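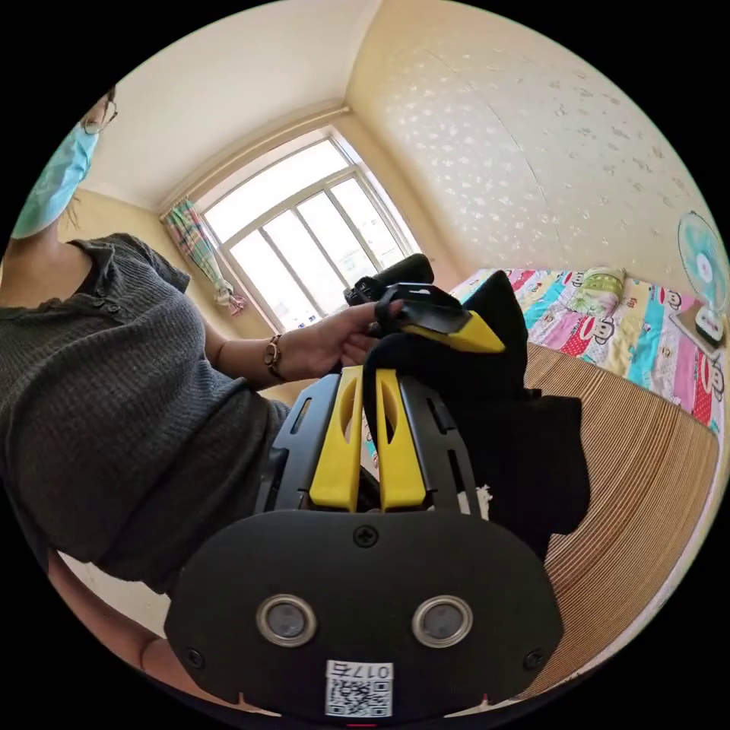

In a small bedroom, by the window

Curtains and blinds: questions we receive often

Do you come to the house to measure?
Yes. Lucía Cuesta makes the visits in Ultham and in Rusgate. The visit costs 36 pounds and we take this off your bill if you order.

Can I send my own measures?
You can, but then the responsibility for the size is yours. Please write the width first and the drop second, in centimetres.

How long must I wait?
Roller blinds need 3 weeks. Lined curtains need more time, and orders made after the end of November 2023 will be sewn in December at the earliest.

Which fabrics do you have?
We keep 62 fabrics in the Rusgate shop. The Tedesco linens are only by order, and we ask for a deposit on them.

May I bring a fabric I bought in another place?
Yes, if it is at least 140 cm wide. We don't accept fabric with a rubber backing.

Do you also fit the poles?
We fit poles and tracks on brick and plaster walls. For very high windows, please ask us before you order.

Can I pay in parts?
For orders over 1000 pounds you may pay half at the order and half on the day of fitting.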